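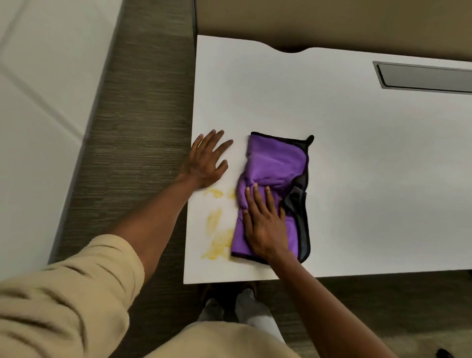 How long should you let a sourdough starter sit before you bake with it? Mine needed 19 days, and I'd have quit on day 6 if Aparecida hadn't talked me out of it.

She told me to switch to rye flour and keep the jar on top of the fridge – best advice I got all February! The first loaf was a brick (we ate it anyway, with a lot of butter). The second one rose so high it stuck to the lid of the pot. Next up is her cheese bread, if I can find the right starch in Trisdale.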